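Grondberg Gripper Comparison

From the Kravets Handbook of Laboratory Automation

The Grondberg Gripper Comparison is a bench procedure for comparing robot grippers under shared conditions. It was drawn up at the Grondberg workshop in Brarnaswood and is used mainly for small electric grippers mounted on light arms. The procedure records whether a gripper can pick up, carry and set down small solid blocks from a flat board, and how often it has to try again. It does not measure grip force directly, and its results are not meant to stand in for a maker's load rating.

Background

Before the comparison was adopted, grippers at Brarnaswood were judged by whichever group was using them. One group might report that a gripper was reliable after a day of moving boxes, while another would return the same unit as unfit for small parts. The records could not be set side by side, as the objects, the arm speed and the camera position differed from one report to the next.

The first written version covered two grippers, a parallel-jaw model and a three-finger model, and was limited to cylinders. It was widened when staff noted that both grippers handled cylinders well and that the results told them little. Shapes with points and uneven sides were then brought in, and the cylinders were kept as a baseline.

Equipment

The procedure calls for a single arm, held constant across all grippers in a series. The arm is fixed to a bench, and its mounting bolts are checked before a new series begins. Each gripper is attached through the same wrist adapter where its bolt pattern allows. If a spacer is needed, its thickness is entered in the log and the tool offset in the controller is changed to match.

The work surface is a plain wooden board. Early series used a bare metal plate, but blocks slid on it when a finger touched them from the side, and the board was adopted in its place. A board that has been sanded or refinished is treated as a new surface.

Cameras are mounted clear of the arm's reach. A printed square marker on the arm gives the camera system a known point to follow, and the position it reports is compared with the position reported by the arm's own joint sensors. A steady difference between the two usually points to a camera that has been moved. A difference that grows during a run more often points to a loose mount.

Procedure

A run begins with the arm at its rest position and the blocks set out by hand from a printed layout. The controller is given the target for each pick and the place where the block is to be set down. An attempt is counted as a success if the block is lifted clear of the board, carried without being dropped and released with its base flat on the surface. A block that tips over on release is logged as a partial result.

A full series consists of 800 attempts for each gripper. Half are made at the standard arm speed and half at the reduced speed, with the order mixed so that wear on the finger pads does not fall on one condition alone. Pads are not replaced in the middle of a series. If a pad tears, the series is closed and the attempts made up to that point are kept in a separate file.

Software and Logging

Runs are managed with Mudeo, a control and logging package written at the workshop. Mudeo stores the command sent to the gripper, the finger position it returns and the camera record for each attempt. Earlier logs were kept by hand and are held on paper — they have been copied only in part.

Timing proved to be the main difficulty in the first releases. Camera records and gripper records were kept on separate clocks, and the gap between them could be long enough to place a dropped block before the moment of release. Mudeo version 2 placed both on a single clock. Logs made before that version are still consulted for success counts but are no longer used for timing.

Treatment of Motion Blur

Camera records made while the arm is traveling often show soft or doubled outlines, and the question of how to treat them was left open for several series.
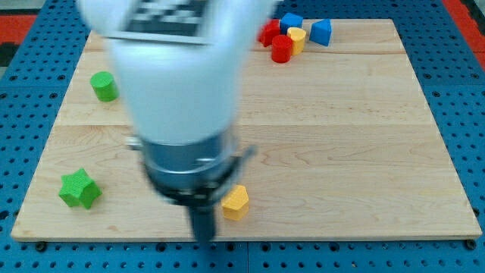 The present rule is that blurred records are kept in the log but given less weight when position is worked out from the printed marker. Shorter exposure times were tried and reduced the blur, although they called for stronger lamps, and glare on metal parts then became a problem of its own. The workshop settled on a middle exposure with diffused light.

Results and Use

By the close of the March series, the log held 3,801 attempts, of which 1,692 were made at reduced speed. The unequal division reflects several series that were closed early. Across the grippers tested, cylinders were the least demanding shape when upright and among the more demanding when lying down. Star-shaped blocks gave the widest spread of results, with flat fingers doing poorly whenever they closed on a single point.

Limitations

The comparison uses rigid blocks only and gives no guidance on soft or fragile items. Results from different arms should not be combined, even when the gripper is the same.

See also: End effector; Camera calibration; Fiducial marker; Tool offset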